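May 9, 2021

Well, I finally finished Zarkside last night, a good month after everybody else in our little group, and I've been itching to write about it ever since. Grab a cuppa, because I do go on a bit (sorry, Mum).

For anyone who missed my earlier posts, it's the new one from Studar, the same people who made Harries, which I adored and played to bits one wet August. You run a salvage outpost on the edge of a desert, fixing things up and trading with whoever wanders in. My file says 30 hours. Tianyou Xiao got through it in 19 and has been unbearable about it, but he skips all the dialogue, so I don't think it counts!
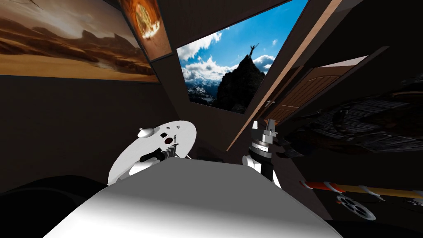
What I loved most was decorating the outpost, and I'll happily admit I neglected the main story for days while I fussed over where the rugs went. The colour choices are gorgeous, all dusty pinks and washed-out greens, and you can hang up paintings that you trade for along the way. I went for very dark walls in the end, with a big framed desert picture like the one up there behind the robot arms, and I reckon it made the whole room feel cosier. Mỹ Chu went the other way and painted everything lemon yellow. We're still friends.

The trading is where I got a bit grumpy. Prices jump all over the place, and I once paid 200 scrap for a kettle that Dexter Abella picked up in his game for seven. There's supposed to be a pattern to it, and Siham El Sherbiny sent me a very patient message explaining it, but I'm afraid I just kept buying kettles.

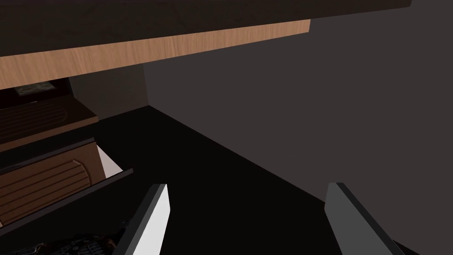
Controls are fine once you settle in. I played on the couch with a controller and the only real trouble I had was picking up small items, where you have to line up a grabber and squeeze the trigger at the right moment. You can turn on an assist in the settings, and I wish I'd found it before chapter four.

Next up is Clurkine, which Duván Inga has been on at me to try since Christmas. He says there's fishing in it. I've got it downloading now while the washing's on.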